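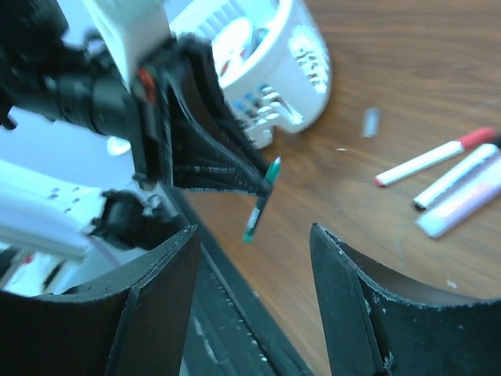 Osov replacement finger set for two-finger grippers, black, pair
Reviewed 23 September 2026
Bought by reviewer

I look after a two-arm tabletop cell that sorts pens and markers into a basket and passes them from one arm to the other. It had been running on its original fingers and they were due for a change, so I ordered the Osov set from Makavness. I have had it on one arm for seven weeks.

What comes in the bag: two fingers, eight screws, a hex key and a folded sheet. The sheet covers removal in one line and torque in another. There is no drawing of which finger goes left. They are marked on the back face, but the marks are shallow and I needed a flashlight to read them.

Fitting took me 29 minutes with the arm powered down and parked low. The old screws came out without a fight. The new ones are slightly shorter, which I didn't like at first, but they have held. Don't mix old and new. I put one of the old ones in by mistake and it bottomed out before the finger was tight, and the tip wobbled until I found it.

After fitting you have to redo the zero. Close the gripper slowly by hand, check that the tips meet, then save the closed position. Mine met with a little offset. I loosened both sides, pushed the fingers together, and tightened again from the inside screws out. That fixed it. If you skip this step the gripper will still open and close normally, but thin things slip.

Grip on pens is good. Round barrels are the hardest thing we pick, especially at a steep angle during a handover, and I logged 912 handovers in the first stretch with the new fingers. Drops were down compared with the old pair. Thick markers were never a problem with either. Caps still are: if the finger closes on the seam, the cap can come off.

Wear is my main complaint. The raised ridge down the face of a finger is what takes the knocks in this kind of work, from the table edge, the basket rim and the other gripper. On the Osov pair the ridge started to go pale in the second week. It's cosmetic so far. I wipe the fingers down with a dry cloth at the end of each day and check for chips with a fingernail. Anything that catches gets a light pass with fine sandpaper.

The Paewai set I tried in February had a harder surface and marked less, but it was slick and I took it off again. The Wamville ones cost more and I haven't used them.

I would buy the Osov set again for light items. Order a spare bag of screws with it. Four stars, one off for the instruction sheet.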